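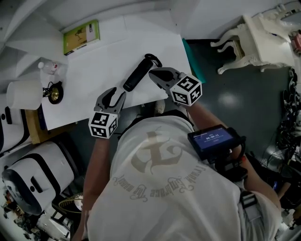
montse_orozco
Anyone else fighting jaw lag on hand-held grippers? I built 2 of them at home over the winter, gray curved jaws, and the right one closes a hair late every time I squeeze. There's a marker cube mounted on each so tracking should be fine. My practice target is a black handheld thing with a looped cord on it, and the cord keeps fooling me into thinking I've got a grip when I don't!

Posted 03/10/2025

grinska_fan
Check the spring before anything else. I swapped mine for a stiffer one and the lag was gone in about 30 minutes.

fokach
Disagree, stiffer springs just wear out your hand. I'd bet on slop in the pivot. Wiggle the jaw with the trigger held down, and if it moves you need a bushing.

grinska_fan
My hand is fine, thanks. Seven weeks on the stiff one.

acervantes
Araceli from the Doretti shop here. Could be both (sorry, fokach). Also I'd lose the cord for now and practice on something plain, then bring it back.

montse_orozco
OK, wiggled it and there IS play, way more than on the left. Ordering bushings tonight. The cord stays though, I want the hard version!

fokach
Get three, you'll drop one on the floor.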